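Winter car check, the one I do before every long motorway run
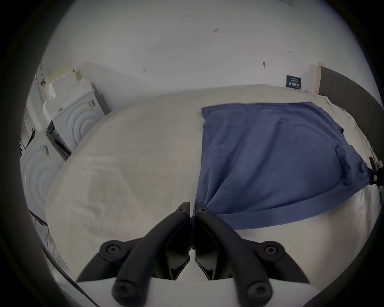 I do this list twice a year, once in November and again in February, and people at work keep asking for a copy, so I've typed it up with my comments left in. It's for an ordinary family car used on motorways. Mine is a diesel estate with a great many miles on it and one door that doesn't match. Last done 2023-11-20, the evening before the 252 miles up to Devitmont.

Tick, cross or "see note". If you put a cross against anything marked STOP, the car stays where it is until it's sorted.

TYRES

Tread depth, all four, inner edge as well as the middle (STOP)
OK. The inner edges are where mine always go first. I turn the steering to full lock so I can get the gauge in at the front, and for the back ones you just have to lie down and put up with it.

Pressures, cold
See note. Nearside rear was 5 psi down. I pumped it up and it had held when I looked again in the morning, but I've put it down for another look next week. Use the fully loaded figure on the door sticker if you're taking people and luggage. I went years without noticing there were two figures!

Cuts, bulges, nails (STOP)
OK. Run a gloved hand round the sidewall.

Spare or repair kit
OK, though the bottle of gunk does have a date on it and mine runs out in February. New one ordered from Clako, who charge less than the dealer and post it in a box big enough for a wheel.

LIGHTS

Dipped, main, side, indicators, fog, reversing
Cross, now fixed. Offside dipped bulb had gone. I'd been driving about with one eye for goodness knows how long. I changed both, as the other one's usually not far behind.

Brake lights, all three (STOP)
OK. If you're on your own, reverse up near a garage door after dark and look for the red in your mirrors. The high one in the back window is the awkward one, I prop my phone on the wall and film it.

Lenses clean
They weren't. They are now.

GLASS AND MIRRORS

Chips or cracks
See note. Small chip low down on the passenger side, same as last time and no bigger. Well away from the driver's view, but I'd like it filled before the hard frosts.

Wipers
Cross, then OK. The driver's blade was leaving a smear exactly at eye height. New pair fitted in the dark with a torch in my teeth, which I can't recommend.

Screenwash
Topped up with the proper winter stuff, not watered down. On a salty motorway you get through it at a shocking rate, so I keep another bottle in the boot.

Inside of the windscreen
Please do this one! Everybody cleans the outside. The inside gets a film on it, and with low sun or a lorry's headlights coming at you it's like looking through milk.

UNDER THE BONNET

Oil
OK, a touch over halfway on the stick. Level ground, engine off a good while first.

Coolant level and strength
OK. Tested with the cheap float tester. Never with the engine hot, I have a scar about that.

Battery
See note. It started fine but it's the original, and the terminals had a bit of white fluff on them. Cleaned and tightened. Deok-su Cha at the Stirkel garage put his meter on it and reckons it'll see the winter out if I don't leave it standing. He also told me off for the state of my air filter, fair enough.

Brake fluid (STOP)
OK, between the marks. If yours has dropped, don't just top it up and forget it. Get someone to find out why.

INSIDE THE CAR

Seat belts, every one, pull sharply (STOP)
OK, apart from a biscuit in the middle rear buckle. Removed with tweezers.

Child seat fixings
OK. I lean my whole weight on it and try to shift it. If it slides about it isn't in properly.

Head restraints
Two of the back ones were right down. Top of the restraint should be up near the top of the head, and for some reason people always leave them low.

Loose stuff
Cross. Dog lead, a tin of paint, one walking boot. All moved to the boot and the tin wedged in. You don't want a tin of paint joining you in the front if you brake hard from 70.

Sat nav and phone mount
OK. Mount moved down out of the swept area of the windscreen. Route put in before setting off, and whoever's in the passenger seat is in charge of changing it.

IN THE BOOT

Warning triangle: yes (for ordinary roads, never the motorway)
Hi-vis, one for each person: short by one, borrowed from my brother
Blanket and coats: yes
Torch: yes, new batteries
Scraper and de-icer: yes
Water and something to eat: yes, already being raided
Jump leads: yes
Breakdown number on paper: yes, in the glovebox

I keep the hi-vis in the door pockets now. Last winter we stopped on the hard shoulder just past the Yeon turn-off and mine was under three suitcases. We all got out on the left and went up the bank behind the barrier, which is what you should do, but I'd have felt a lot better in yellow.

FIRST MILE

Brakes pull straight: OK
Steering, no knock or wander: OK
Warning lights all out after starting: OK
Heater and rear demister: OK, rear one slow
Any odd noise: rattle from the exhaust shield, known about

STILL TO DO

Recheck nearside rear tyre
Get the chip filled
Air filter (yes, Deok-su)
Buy another hi-vis and give my brother's back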